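Clallance Desktop Build Notes

Assembly notes and part records for the desktop PCs put together on the Clallance bench. Maintained by Leidy Cuadros. Bench procedure by Jhonatan Restrepo.

What is in this folder

147 build records, one text file per machine. Each record lists the case, board, processor, memory, power supply and drives, followed by the order in which they went in and any note the builder left. There are 466 part entries across all the records. Parts that were swapped during a build have two entries, with the first marked "removed."

File names start with the shelf number, then the builder's initials. Shelf numbers were reassigned in June, so older paper tags may not match. Use the number in the file.

Fields

case - name on our shelf list (Brisar or Jimus)
board - board model as printed on the board
socket - empty, filled or covered
memory - slots filled, counted from the socket outward
cards - expansion cards, in slot order
note - free text, often blank

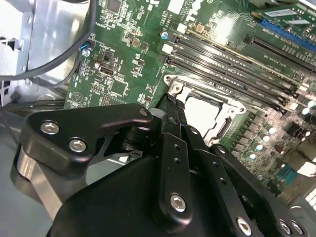
The state fields are filled in before any new part is added. A board can come to the bench bare, or already in a case with a card still in it, and the record has to say which. A board with no processor in the socket, all four memory slots empty and an expansion card seated is written as: socket empty, memory 0, cards 1. Do not write "bare" for a board like that. Check the latches on the memory slots at the same time.

Order of work

Processor first, then cooler, then memory. Cards that are already seated stay in unless they block the cooler. Front panel leads go on last. Cable routing is left to the builder.

Known gaps

54 records have no note. 8 have no power supply entry - those machines were tested on the shared Sotelo unit and had none of their own at the time. Slot order for cards is unreliable in the earliest records, where some builders counted from the bottom of the case.

Corrections

Send the file name and the corrected line to Leidy. Please don't edit the records directly.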